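Speaker notes: what changed at our tables when the grippers came
Talk for the housekeeping and facilities group, Virkcombe
Speaker: Hongmei Han, Vitidora

(Slide 1. Wait until people have sat down.)

Good morning, and thank you for the invitation. My name is Hongmei Han. I have worked at Vitidora for 14 years, first preparing guest rooms, then training new people who prepare guest rooms, and now I lead the bench team. I am not an engineer. If you have a question on motors or software, please write it down and I will bring it to the person who can answer.

I will speak for 18 minutes. After this we have time for discussion.

(Slide 2. Old job, new job.)

Many of you know the old job. Small things come back from the rooms: hair dryers, kettles, cups, soap bottles, remote controls. Somebody checks them, cleans them, winds the cords and puts them on the trolley. In our Virkcombe building this was one shift, from seven in the morning until three. It was a quiet job and people liked it or they did not.

Now a part of the bench team does the same work with grippers. They pick the things up, wind the cord, put them down, and the movement is recorded. From these recordings a robot arm shall one day learn to do the sorting. The arm is not in our building yet. Please say this clearly, because the local newspaper wrote that it was.

(Pause here. Someone usually asks when the arm will come. Answer: we have no date.)

(Slide 3. What the people noticed first.)

I asked the team before I wrote this talk. I expected that they would speak about losing the job. Most of them spoke about the hands first. With your own fingers you do not think about how you hold a cord. With a gripper you must decide. Where do I hold it? How hard do I close? Will the plug swing and hit the cup? Xiaoyan Yao told me that in the first week she dreamed of cords.

The second thing was speed. A person who could do a full trolley in the morning was suddenly slow like a beginner. For an experienced worker this is not pleasant. We did not prepare them for it enough, and I take responsibility for that. We kept the old trolley target for the first month, and it was a mistake. In the second month we took it away for everybody who records.

The third thing was talking. In the old job you could chat over the trolley. While recording, people become silent, also when there is no rule about it. We now stop at ten and at two for tea, all together, and the recording stops too.

(Slide 4. Numbers. Do not read the whole table aloud.)

Up to the end of November the team made 3,869 recordings which were accepted. Another 700 were refused in the check. In the beginning a refused recording came back to the worker with only a code. Nobody could learn from the code. Now it comes back with a short sentence, written by a colleague from the bench, and this is a paid part of the work. I would like you to remember this point if you remember only one.

(Slide 5. Pay and grade.)

Here I must be careful, as the discussion with Grorkmont is still open. What I can say: recording work is one grade higher than trolley work in our building. It was not so from the start. The team asked for it with good arguments. They are teaching, and teaching was already paid one grade higher when I did it with new people.

What I cannot say is how many trolley shifts there will be in two years. I was asked this by my own team and I gave the same answer. They did not like it, and I think they were right not to like it.

(Slide 6. The cord.)

The hair dryer is our most difficult object. The body is easy. The cord is the problem, it opens again when you turn your wrist. Each worker has a different way of winding it, and in the old job this was never important. Then we had to ask: should everybody wind in one way, so the recordings are similar? Or should everybody keep their own way? Wei, our software partner, preferred the second. The team was happy with this. They said that at least their habits are worth something.

(Leave the picture on the screen during the next part.)
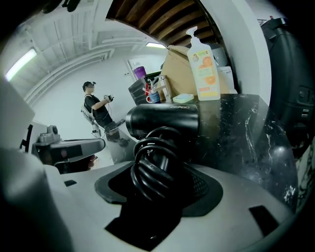 Xiaoyan Yao asked me to say in this room that she does not feel replaced and she does not feel proud either, she feels tired in a different place than before, in the forearm and not in the back, and she would like somebody to measure that before they measure anything else.

I promised to read it as she wrote it. We have started with a simple paper form for the forearm question. It is filled in at the end of the shift. The first results I can show in December, if the team agrees to it.

(Slide 7. What I would do differently.)

I would let the people try the gripper for one week without any recording. I would take away the target on the first day. I would invite the bench team to the meeting with the software partner, and not carry the messages between them myself, as I did for too long. Some things I translated badly.

I would also ask earlier who does not want to do it. Two colleagues went back to the trolley, and they should not need to explain this to anyone.

(Slide 8. Contact. Open the discussion. If the room is silent, ask who still has a trolley target in their building.)

Related items
Tea at ten and two: breaks in recorded work
How we write a refusal note
Grades for bench work, questions from staff
Forearm form, paper version

Vitidora, Virkcombe building | Contact the bench team | Copyright Vitidora | Back to top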